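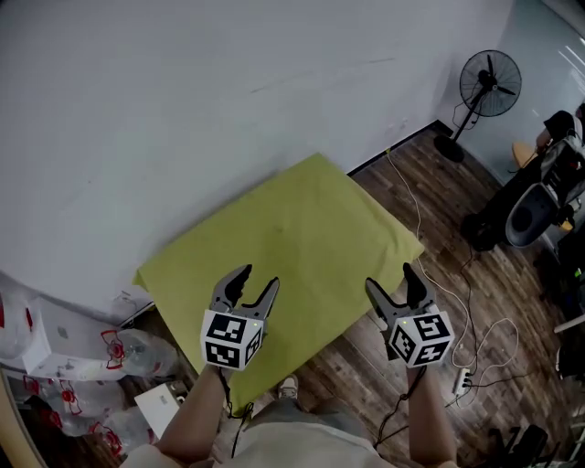
Wandia Floor Underlay, Closed-Cell, 3 mm

Home > Flooring > Underlay > Floating Floors

Manufacturer: Brøndum
Product line: Wandia
Sold by: the roll
Availability: in stock, ships from the Lurnarham warehouse

Overview

Wandia is a closed-cell foam underlay for floating wood, laminate and click-together plank floors. It goes between the subfloor and the finished floor. It evens out small surface defects, reduces the sound of footsteps in the room and slows the passage of moisture from below. A film is bonded to one face and extends past the foam along one long edge to form an overlap strip with its own adhesive.

The underlay is not a leveling product. Dips, ridges and loose boards must be corrected before it is laid. It is also not a finished surface and should not be left exposed to foot traffic for longer than the installation takes.

Specifications

Material: closed-cell polyethylene foam with bonded polyethylene film
Thickness: 3 mm
Coverage per roll: 267 square feet
Facing: printed film, one side
Overlap strip: one long edge, peel-and-stick
Subfloor types: concrete, plywood, oriented strand board, existing sheet vinyl in sound condition
Radiant floor heat: permitted for water-based systems; see the heating section
Outdoor use: no

Coverage is the laid area after overlap. Waste at walls and around fixed objects is extra and depends on the shape of the room. Long, narrow rooms waste less if the rolls run the long way. If the planks also run the long way, turn the underlay across them where the room allows it.

What is in the package

One roll in a plastic sleeve, with the instruction sheet tucked into the core. Seam tape is sold separately. The overlap strip takes care of the long edges, but the short ends butt together and need tape.

Subfloor preparation

The subfloor has to be clean, flat, dry and firm. Scrape off drywall compound, paint drips and old adhesive. Vacuum twice, the second time after the dust has settled. Drive down any fastener heads that sit above the surface.

Concrete must be fully cured and tested for moisture by the method the floor manufacturer asks for. The film on Wandia does not replace a separate vapor barrier where local code or the floor manufacturer requires one. On wood subfloors over a crawl space, the ground below should already be covered. Do not place a second layer of plastic on top of a wood subfloor unless the floor manufacturer says so in writing.

Carpet and carpet pad have to come out, along with tack strips and staples. Old sheet vinyl may stay if it is glued down over its whole area and has no cushion backing.

Laying the underlay

Leave the roll in the room overnight with the sleeve open. Start along the longest straight wall and unroll with the film side facing up. The overlap strip should point toward the middle of the room.

Cut with a sharp utility knife against a straightedge. Foam that is torn or compressed by a dull blade will show a ridge under thin planks. Trim flush to the wall at the starting side, or turn the film up behind the baseboard if the floor is over concrete.

Lay the second row so the foam edges meet. Foam must not overlap foam. Only the film crosses the seam. Peel the release paper back a short length at a time and press the strip down with the flat of the hand. Tape the short ends.

Many installers put down one or two rows at a time and bring the planks over them before going on. It keeps shoes off the film -- and the cut pieces stay where they were put. In a small room it is quicker to cover the whole floor first.
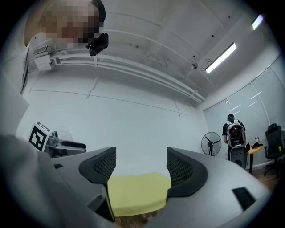
Door casings should be undercut before the underlay is brought into the opening, using a scrap of underlay and a scrap of plank stacked together as the height guide. Cut the foam to follow the casing. Pipes get a straight slit from the nearest edge, a round cutout and a piece of tape over the slit.

Heavy fixed items such as kitchen islands and built-in cabinets must not stand on a floating floor. Set them on the subfloor and run the underlay and planks up to them, leaving the expansion gap given by the floor manufacturer.

Use with radiant heat

Wandia may be used over water-based radiant systems set in concrete. It adds some resistance to heat flow, so the room will take longer to warm up than it would with planks laid on a thinner sheet. Turn the system off before installation, let the slab return to room temperature and bring the heat back in small steps after the floor is finished. Electric mats placed directly under the planks are not covered by the warranty.

Sound

Two kinds of sound matter in a floor: the sound heard in the same room, and the sound heard in the room below. Wandia is designed mainly for the first. In condominiums and apartments, the building's rules may call for a tested rating for the whole floor and ceiling assembly. The rating depends on the joists, the ceiling and the finished floor as much as on the underlay. Ask for the test sheet before ordering, and compare the assembly on it with the one in the building.

Choosing between Wandia and Billum

Billum is the felt underlay in the same range. It is denser, heavier to carry and has no film. It suits upper floors with a dry wood subfloor where sound to the room below is the main concern. Wandia suits concrete, ground floors and rooms where a moisture layer is wanted. The two should not be stacked. Too much give under a click joint will open the joint or break the tongue.

Vinyl planks with a pad already attached usually need neither product. Check the plank instructions.

Storage

Store rolls upright, indoors and out of direct sun. Rolls stored flat under weight take on a set that is slow to come out.

Shipping and returns

Orders leave the Lurnarham warehouse by ground freight. Unopened rolls may be returned within 14 days of delivery. Opened rolls and cut lengths cannot be returned. Report freight damage to the driver and note it on the delivery receipt.

Customer questions

Can the leftover pieces be used in a closet?
Yes. Butt the foam edges and tape every seam. Keep the printed film up on all pieces. -- Cuiping Cai, product support

Does the film side go up over plywood as well?
Yes, the direction is the same on all subfloors. -- Cuiping Cai, product support

Is there a sample?
A hand-size sample is available on request. Send the delivery address and the type of plank to Myrto Karagiannis at the sales desk.

Specification sheet last revised 15th April.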